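FOOD STORAGE AND HANDLING IN THE HOME
Unit 4 notes: Water activity, containers and the domestic pantry

Read these notes before the tutorial. Sections 4.1 to 4.3 are assessable. Section 4.6 is background for the written task.

4.1 Moisture content and water activity

Moisture content is the mass of water in a food as a fraction of its total mass. It is easy to measure (weigh, dry in an oven, weigh again) and it is a poor guide to keeping quality. Two foods with the same moisture content can behave very differently on the shelf.

Water activity, written aw, is the ratio of the vapour pressure of water in the food to the vapour pressure of pure water at the same temperature. It runs from 0 (bone dry) to 1 (pure water). Water held by dissolved sugar or salt contributes less to the vapour pressure than free water does, so honey and jam have a low aw for their moisture content.

Approximate lower limits for growth, to be memorised:

Most spoilage bacteria: 0.91
Most yeasts: 0.88
Staphylococcus aureus (aerobic): 0.86
Most moulds: 0.80
Xerophilic moulds and osmophilic yeasts: 0.61

Below 0.60 no microbial growth is expected. Chemical change continues. Fat oxidation in particular speeds up again at very low aw, and this is the reason a dry nut or milk powder can go rancid while remaining microbiologically sound.

4.2 Equilibrium with the surrounding air

A food left open exchanges water with the air until its aw equals the relative humidity divided by 100. A biscuit with an aw of 0.30 placed in a kitchen at 60 per cent relative humidity will gain water. A slice of fresh bread in the same kitchen will lose it. The direction of movement depends on the difference in aw and has no direct connection with which item contains more water by mass.

The same rule applies between two foods sealed in one container. Sultanas and bran flakes packed together will approach a common value. The flakes soften and the sultanas harden. Manufacturers deal with this by treating the fruit (glycerol is the usual additive) or by coating the cereal.

The plot of moisture content against aw at constant temperature is the sorption isotherm. For most foods it is S-shaped. The curve obtained on drying lies above the curve obtained on wetting; this gap is called hysteresis. In the set problems, use the wetting curve unless told otherwise.

4.3 Containers as barriers

Any container slows the approach to equilibrium. It does so to an extent set by three things: the permeability of the wall, the area of the wall, and the quality of the closure. For glass the first term is effectively zero, and the closure accounts for all the exchange. For thin polyethylene the wall dominates.

Permeability to water vapour and permeability to oxygen must be considered separately. Polyethylene is a fair barrier to water vapour and a poor one to oxygen. Cellulose film is the reverse when dry, and loses its oxygen barrier as it takes up moisture.

Woven cloth is not a barrier in this sense. It keeps off dust and insects, limits air movement close to the surface and absorbs some surface moisture. Whole fruit with intact skin tolerates this well, the skin being the main resistance to water loss.
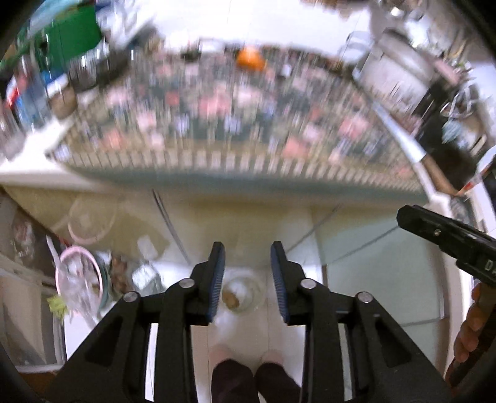
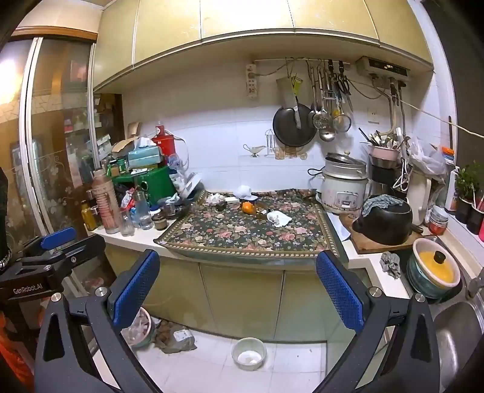 Figure 4.1. Domestic items. First picture: clear glass jar with brownish contents. Second picture: orange fruit on a floral cloth.

Two further points on glass. It is inert, so flavour carry-over between uses comes from the lid and the seal and seldom from the jar. It is also transparent, and light promotes the oxidation of fats and the loss of riboflavin. Store oils, ground spices and nuts in glass only if the cupboard is dark.

4.4 Worked example: gain of moisture through a film

A sealed bag holds 200 g of dry crackers. The bag passes 2 g of water per square metre per day under the storage conditions. The film area is 0.05 square metres. The crackers are judged unacceptable after a gain of 6 g. Estimate the shelf life.

Rate of gain = 2 x 0.05 = 0.1 g per day
Time to limit = 6 / 0.1 = 60 days

The estimate assumes a constant driving force. In practice the driving force falls as the crackers take up water, so the true time is longer and the figure is conservative. It also assumes a perfect seal. A pinhole or a folded seam can outweigh the whole of the film.

Repeat the calculation for a bag of twice the area holding the same mass. Note that larger packs keep better in part because mass rises faster than surface area, provided the pack is filled.

4.5 Temperature

Warming a sealed dry food raises its aw slightly at fixed moisture content. A larger effect is seen in cupboards that warm and cool each day. Water leaves the warm side of the container, condenses on the cool side and wets a small area well above the mould limit, even though the average moisture content is safe. Cupboards over an oven or against an outside wall are the usual cases.

Temperature in these notes is given in kelvin when used in an equation. The reference value for the tutorial problems is 297 K. Convert before substituting. Marks were lost on this point in the last sitting.

Fruit and vegetables are living tissue and do not follow the rules above in full. They respire, they give off heat and water, and several of them give off ethylene. Citrus produces little ethylene. Apples and ripe bananas produce a good deal and should be kept away from leafy greens. Tropical and subtropical fruit may be injured by cold at temperatures well above freezing, the signs being pitting and dull patches on the skin.

4.6 Written task

Choose one dry food and one fresh food that you keep at home. For each, submit:

(i) the place and container in which it is kept;
(ii) an estimate of its aw, with the source of the value;
(iii) the likely first mode of failure (microbial, chemical, textural or insect);
(iv) one change to the storage that would lengthen its life, with the mechanism.

Length: two pages, excluding tables. The cover sheet counts for nothing but must be attached. The task carries 50 marks. Work is due at 4 pm in the last teaching week of July.

Do not open sealed cans or home-preserved jars for this task. Low-acid home preserves are dealt with in Unit 6, under heat processing, and the hazard there is of a different kind.

4.7 Terms used in this unit

Barrier: a material that slows the passage of a gas or vapour.
Headspace: the volume in a closed container not occupied by food.
Humectant: a substance that lowers aw by holding water, e.g. glycerol, sorbitol, salt.
Isotherm: a curve of moisture content against aw at one temperature.
Caking: the joining of powder particles into lumps after moisture uptake.

Unit 5 covers modified atmosphere packaging. Bring a calculator to the tutorial and a copy of the isotherm sheet.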